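Home | Topics | Machines | Try It | Glossary

How Do You Test a Robot's Fingers?
January 31, 2021
By Miroslava Hladun

A gripper is the part of a robot that holds things. It does the job your hand does, but most grippers have only two fingers. They open, they close, and that is nearly all they do.

Different grippers are good at different jobs. A gripper that picks up a stiff carton well may do badly with a soft toy. To find out which is which, engineers run tests. A test must be fair, so every gripper gets the same objects, the same box and the same number of tries.

Chanida Sriwong runs tests like this for a project named Pasia. Her team compares finger pads. A pad is the soft layer on the inside of a fingertip. The team has two pads on trial, called Elel and Brudis. Elel is thin and firm. Brudis is thicker and squashes more when it presses on something.

The pads are first tried on grippers that a person holds. The person moves the gripper by hand and squeezes it shut around an object. A camera on the tool records what the fingers do. Later, a computer can study the recording and learn how to move a robot arm in the same way. Working by hand is also a quick way to find out if a pad is any good.
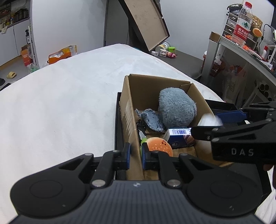 Soft toys are harder to grip than they look. When two fingers close on a plush toy, the toy changes shape. Its surface moves first, and the filling inside moves later. If the fingers stop too early, they hold only the fluff, and the toy slides out. If they close too far, they may push the toy away before they have hold of it.

A small carton has flat sides and does not bend much. The fingers need to line up with those sides. If they meet a corner instead, the carton turns and slips. Engineers call the match between finger and object "contact." More contact usually means a better hold.

The force that stops things from sliding is friction. You can feel it by pressing your thumb and finger together and trying to rub them past each other. Press harder and rubbing gets more difficult. Pads add friction, so the gripper can hold an object without crushing it.

A box makes the test harder again. On an open table, a gripper can come at an object from any side. In a box, the walls are in the way. The fingers have to go over the wall and down, and they need room to open once they are inside. An object in a corner is the hardest, as there may be no space for a finger behind it.

Each pad in the Pasia test gets 80 tries. A try counts as a success if the object leaves the box and is set down without being dropped. Grímur Laxdal writes down every result, including the failures. He also notes how each failure happened: slipped, pushed away, or never touched. Over the whole project the team has logged 1,395 tries.

In one set of tries with soft toys, Elel failed 31 times. Most of those were slips. Brudis slipped less, but its thick pads took up space, and it had trouble reaching into corners. The team has not chosen between them. The next version of Brudis will have a thinner tip, and testing on it starts in May.

Try it at home

You need two clean wooden spoons, a box and a few small objects, some soft and some hard. Hold one spoon in each hand and lift the objects out of the box, giving each one ten tries. Write down the results. Then wrap a rubber band around the end of each spoon and do the test again with the same objects. Compare your two lists.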